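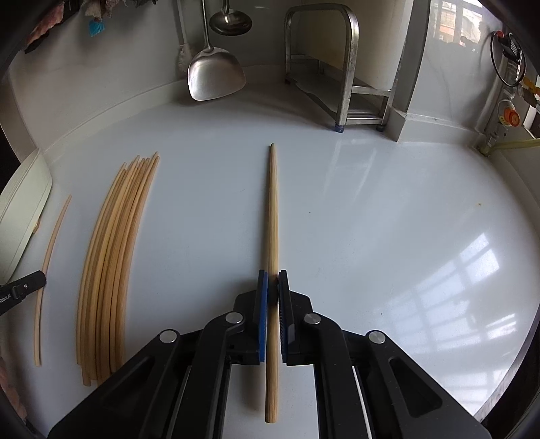
Holzstab und dünne Holzstäbchen auf weißer Arbeitsfläche

Mitspielerinnen und Mitspieler gesucht: Schlagwerk und Stimme für die Herbsttour von Hora

Hora ist ein Quartett aus Cerkstead. Wir spielen eigene Stücke zwischen Folk und ruhigem Indie-Rock, meist mit zwei Gitarren, Harmonium und Schlagwerk. Unser zweites Album »Werik« ist fertig gemischt und erscheint im Herbst beim Label Ene. Für die anschließende Tour mit 11 Konzerten suchen wir eine Person am Schlagwerk und zusätzlich zwei Stimmen für den Hintergrundgesang. Die Stelle am Schlagwerk ist bezahlt und zunächst auf die Tour befristet.

Schlagwerk

Unser bisheriger Schlagzeuger hört nach den Aufnahmen auf und geht zurück ins Studium. Gesucht wird jemand, der leise spielen kann. Das Set ist klein: Bassdrum, Snare, ein Standtom, zwei Becken, dazu Rahmentrommel und Kleinperkussion. In vier Stücken kommt ein Sampler zum Einsatz, den wir stellen und einrichten. Gespielt wird überwiegend mit Besen und Rods, bei zwei Liedern mit Filzschlägeln.

Du solltest
– Banderfahrung auf der Bühne haben,
– sicher zum Klick spielen, auch in langsamen Tempi,
– Leadsheets lesen können (ausgeschriebene Noten gibt es nur für das Titelstück),
– im Tourzeitraum verfügbar sein.

Ein eigenes Set ist erwünscht, aber keine Bedingung. Im Proberaum steht ein älteres Jazz-Set, das auch mit auf Tour gehen kann. Ein Führerschein ist hilfreich, wir wechseln uns beim Fahren ab.

Hintergrundgesang

Für sechs der neuen Lieder brauchen wir eine hohe und eine tiefe Stimme. Stimmlage und Geschlecht sind uns dabei gleich, auf der Platte hat die Oberstimme ein Tenor gesungen. Die Sätze sind überwiegend dreistimmig und eng gesetzt. Wer aus dem Chor kommt, ist willkommen, sollte aber auch ohne Vibrato singen können. Die Sängerinnen und Sänger fahren nicht die ganze Tour mit. Gebraucht werden sie für das Konzert zur Veröffentlichung in Cerkstead und für die beiden Abende danach.

Proben

Geprobt wird ab Juli zweimal in der Woche von 19 bis 22 Uhr im Hinterhaus des alten Fernmeldeamts in Cerkstead. Der Raum liegt im zweiten Stock, einen Aufzug gibt es leider nicht. Vor der Tour kommt ein Probenblock von fünf Tagen dazu, der den gesamten Ablauf mit Licht und Ton umfasst. Der Gesang stößt erst zu diesem Block dazu und bekommt vorher Übespuren.

Honorar

Schlagwerk: 290 Euro pro Konzert, 75 Euro pro Probe. Beim Probenblock zählt jeder Tag als zwei Proben.
Gesang: 290 Euro pro Konzert, für den Probenblock dieselben Sätze wie beim Schlagwerk.

Fahrt, Unterkunft und Verpflegung übernimmt auf Tour das Label. Übernachtet wird in Pensionen, in der Regel in Einzelzimmern. An Konzerttagen ohne Catering gibt es 42 Euro Tagegeld. Abgerechnet wird auf Rechnung, jeweils zum Monatsende.

Bewerbung

Bitte schickt uns ein paar Sätze zu euch und zwei Aufnahmen, davon eine ohne Schnitt. Ein Handymitschnitt aus dem Proberaum reicht völlig aus. Fürs Schlagwerk interessiert uns vor allem etwas Langsames, beim Gesang bitte mindestens eine Aufnahme ohne Begleitung. Einen Lebenslauf brauchen wir nicht.

Wer in die engere Wahl kommt, erhält drei Stücke zur Vorbereitung und wird zu einer gemeinsamen Probe eingeladen – beim Schlagwerk mit der ganzen Band, beim Gesang zu zweit oder zu dritt. Fahrtkosten zu dieser Probe erstatten wir bis 42 Euro. Bewerbungen nehmen wir bis Ende Juni an, eine Antwort bekommen alle.

Ansprechpartnerin ist Marietjie Shezi (Gesang und Harmonium). Nachrichten bitte über das Kontaktformular auf der Seite des Labels, Betreff »Hora Schlagwerk« oder »Hora Gesang«. Rückfragen zu Terminen und Verträgen beantwortet das Büro von Ene werktags zwischen 10 und 14 Uhr.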